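Light Pollution and Star Visibility in Mola
Student Project Report
Wednesday, February 3, 2010

1. Background

Our group wanted to know how much the street lighting in Mola affects the number of stars a person can see without a telescope. The town replaced the lamps on Carrilho Road in December, and the new ones are brighter than the old ones.

2. Method

We picked four sites: the school field, the Carrilho Road parking lot, the Landidetti bridge and the Kikov farm track. At each site we counted stars inside a cardboard ring held at arm's length. We waited 20 minutes before each count so our eyes could adjust to the dark. Nights with a bright moon or any cloud were left out.

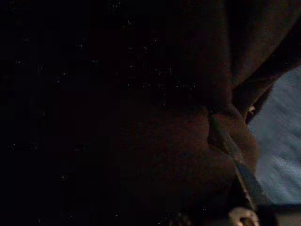 Counts were added up over all the nights we used. Two people counted at the same time and wrote their numbers down separately, and we took the average.

3. Results

The farm track had the highest total, 138 stars. The parking lot had the lowest, 23. The school field and the bridge were in between, with the bridge a little better.

4. Problems

Cars passing the bridge made us start over twice. The ring was not always held at the same height, and stars low in the sky are harder to see. We would use a tripod for the ring next time.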